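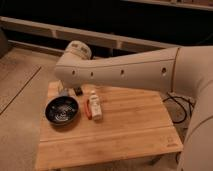 *By Nam-gil Chae, Wadow*

## About Wadow

Wadow writes server and matchmaking code for multiplayer games. We do not publish games under our own name. Studios license our netcode library, Asunar, and we maintain it for as long as the game stays online.

The company has 38 employees, most of them engineers. Ten work on Asunar itself. The rest are assigned to client titles, usually in teams of seven, and stay with a title through launch and the first content season.

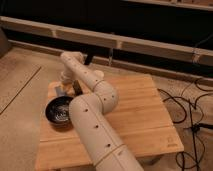
Asunar runs on PC and console builds and supports rollback for up to 15 players per session. Larger sessions use Savchuk, our dedicated server host, which handles player state, region routing and reconnects. Both ship with full source – clients may modify either one under the standard license.

Ukitbridge is our test tool. It replays recorded matches under packet loss and delay, then reports where two clients disagree. License holders get it at no extra charge. A new build is released each July.
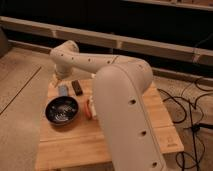

*Robotic arm over a square light-wood tabletop.*

Support requests go through the client portal. Licensing terms are sent on request.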